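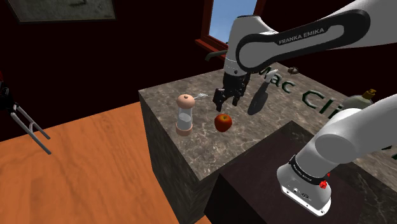

Simulated kitchen cell: setup and upkeep FAQ

Maintained by Hertta Kettunen and In-ho Sun. Applies to the Hedier kitchen cell, single arm, parallel-jaw gripper.

Where is the arm mounted?
On the pedestal next to the marble-topped island. The pedestal is lower than the counter. Do not raise it to match. All stored start poses assume the current height.

Can I move the base?
Only in a copy of the cell file. Change the base pose in the Simcombe layout sheet, reload, and run the reach check before you record anything. If the check fails at the back of the counter, restore the old pose.

How do I reset the cell?
Stop the run, open the gripper, send the arm to its start pose, then reload the objects. Reloading objects while the fingers are closed can leave the apple inside the finger mesh, and the solver will throw it across the room.

What height should the fingers start at?
Above the tallest object in the work area. For the standard layout that is the grinder. Martti Harju keeps the approved start poses in the Brandell folder. 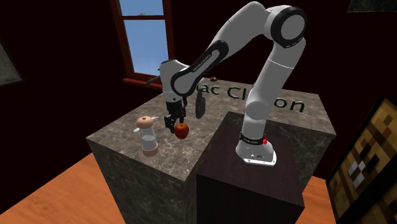

Approach the apple from straight above and stop before the fingers touch the skin. Close at low speed. If the apple rolls when the first finger makes contact, the gripper is off center. Correct the wrist position and leave the friction value alone.

An object hangs in the air after loading. What do I check?
Check that gravity is enabled for that object, then check whether it is still pinned to its spawn point. The spatula is the usual one. Also confirm that the physics clock is running, as a paused clock gives the same result.

The arm shakes when it holds still. Why?
The joint gains are too high for the time step. Load the Manninen gain file and let the simulation run for 200 steps before judging it. If the shaking continues, lower the gains on joint 4 first.

How often is the cell checked?
After every solver update, and again each August when the object set is reviewed. A full check is 3 resets and 4 grasps on the apple. Log every result, including failed grasps.

Who approves changes?
Zbigniew Ostrowski for the arm and gripper, Baptiste Le Goff for objects and surfaces. Send the edited cell file together with the check log.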